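Progress report for May
Project: learning to pick and sort small objects
Prepared by: Ifigeneia Christodoulou, Hikthorpe site
For: Curneo program office

1. Status in short

The collection of examples is on schedule. At the end of the month we have 2,216 recorded episodes that passed the check, and the target in the agreement for this stage was 2,000. The training work has started with the first part of this data. The second part is still being labeled.

2. Collection

In April I wrote that the operators were losing much time between episodes, because after each one the objects had to be placed again by hand according to a printed plan. We have stopped using the plan. Now the operator puts the blocks down freely and presses the start key, and the software only asks for a new arrangement after 20 episodes. The variety of positions is better than before, especially near the walls, where the plan had almost nothing.

The blocks are the wooden toy set which we agreed on in the winter. Plain and painted pieces are both used, and the shapes are mixed. I know that your reviewer asked for plastic objects also. We would like to keep them for the next stage, so that the results of this one can be compared with our earlier numbers. 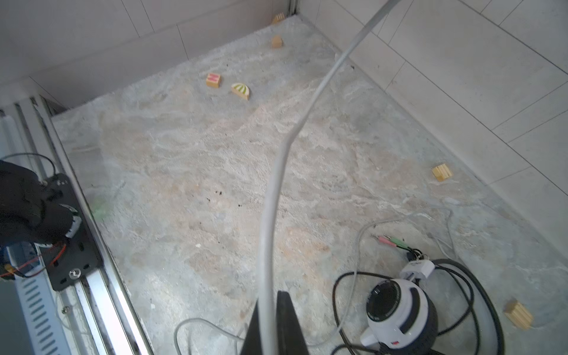

The most difficult cases are still the pieces which lie close to the wall. The gripper must come at an angle, and new operators often need several attempts. We keep the failed attempts if the recording is complete, and they are marked with a separate label. Stellero, who does the labeling for us, has received written rules for this and returned the first batch with few questions.

3. Quality check

Each episode is watched one time by a person who did not record it. Episodes are rejected when the wrist camera stream has missing pictures, when the arm stops by a safety limit, or when the instruction text does not agree with the action. The last reason was the most common in May. We changed the order of the screens in the recording tool, and the operator now reads the instruction directly before the start.

We lost one Saturday session completely. The clock of the recording computer was wrong after an update, and the arm data could not be matched with the video. The session was not counted in the number above. The tool now compares the clocks at start and refuses to record if they differ.

4. Training

The first model was trained on plain blocks only. It reaches the correct block in most trials in the open area, but it closes the gripper too early on the flat pieces. Koutsoukos thinks that the approach part of the episodes is too fast in our data, and he has asked the operators to go slower in the last centimeters. It is too soon to say if this helps.

5. Budget and people

Spending is inside the plan. We have 2 trained operators at Hikthorpe, and I ask for your permission to move the unused travel money to operator hours. The form was sent separately.

6. Next month

We will finish the labeling of the second part, train again with all shapes, and repeat the trials near the walls with the same starting positions. I will send the table of results together with the next report.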